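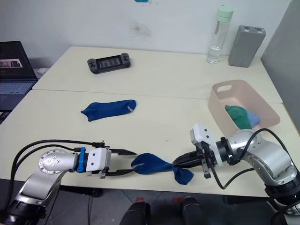 Cleaning and Storing Paperback Novels at Home

Posted January 31, 2012 by Jamila Siddiqui
Filed under: Books and Paper

These notes cover mass-market and trade paperbacks, mostly fiction, kept in ordinary rooms. Leather, vellum and anything signed or valuable should go to a conservator.

Sorting

Take the books off one shelf at a time and keep them in order. Separate them into sound, loose and suspect. A sound book opens to the middle without cracking. A loose one has a detached cover or a gathering of pages coming away from the spine. Suspect means a musty smell, brown tide lines along the page edges, or any fuzzy growth. Put suspect books in a paper bag and move them to another room before handling the rest.

Most paperbacks from the middle of the last century have acidic pages. The edges turn tan first and the color moves inward. Cleaning will not reverse this.

Dusting

Hold the book shut by the fore edge, spine down, and brush the top edge away from the spine. A soft two-inch paintbrush works well and should be kept for this purpose only. Brush the bottom edge and fore edge next, then the covers. A vacuum can be used on the lowest setting with a piece of cheesecloth fastened over the nozzle. Do not bang two books together.

Surface dirt on uncoated paper comes off with a dry soot sponge or a white vinyl eraser. I use the Purnel block, cut into wedges with a kitchen knife. Work in one direction, from the center of the page outward, and brush off the crumbs before turning the leaf. Pencil prices usually lift. Ink prices do not, and rubbing at them removes the surface of the paper.

Glossy covers can be wiped with a cloth that has been dampened and wrung out until it leaves no visible moisture on a pane of glass. Dry at once with a second cloth. Test on the back cover. The Prirkum crime series has a varnish that goes cloudy under any water at all, and those should be cleaned dry.

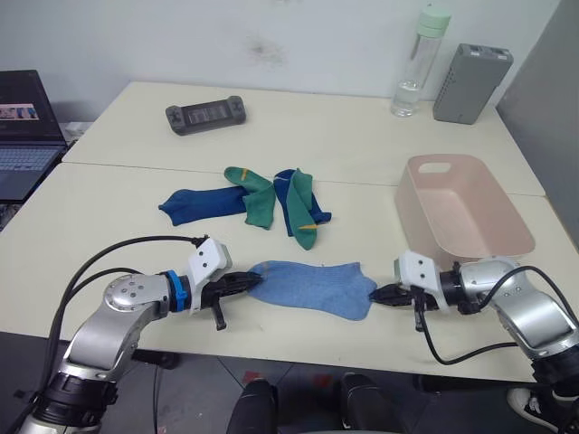
Price stickers

Warm the sticker with a hair dryer on low for a few seconds and lift one corner with a thin plastic spatula. Peel back on itself at a flat angle. Stop when it resists and warm it again. Remaining adhesive can be rolled off with a crepe eraser. Lighter fluid and citrus removers leave a translucent stain on uncoated covers and should be kept away from them.

Loose covers and pages

Use PVA adhesive, pH neutral, applied with a thin brush. Household white glue dries stiffer and yellows. For a single loose leaf, run a line of adhesive no wider than a pencil mark down the inner edge, set the leaf in place against a ruler, and close the book with a strip of waxed paper on each side of the repair. Leave it under weight overnight.

For a detached cover, scrape the old glue from the spine with a dull table knife, brush on a thin coat, press the cover down and wrap the book with a wide strip of cotton bandage. Rubber bands notch the edges. Pressure-sensitive tape of any kind is not recommended, including tape sold for books.

Odor

Stand the book fanned open inside a lidded plastic bin with an open dish of baking soda on the floor of the bin, not touching the paper. Check after 7 days and replace the soda if the smell persists. If it remains after a second round, the paper is probably holding moisture and the storage location should be looked at before anything else is tried.

Shelving

Aim for a room at or under 70 degrees Fahrenheit, with relative humidity between 35 and 50 percent. A cheap hygrometer on the shelf is adequate. In Lurnstead the difficulty is July, when my north wall reads well above that range and the bookcase is pulled forward to let air move behind it.

Mass-market paperbacks do well on shelves with 8 inches of clear height. I set my Wynne uprights so the lower shelves clear 11 inches, which takes trade editions and the odd art book. Pack the row so that a volume can be removed by gripping both sides at the middle of the spine. Pulling at the top of the spine tears it.

Thick novels over 700 pages sag when stood upright for years. Lay these flat, no more than three high.

Bagging

Polypropylene or polyester sleeves are suitable. Avoid soft vinyl, which sticks to printed covers. Leave the flap open in a humid room.

Related: Removing wax from a tablecloth. Oiling a bread board.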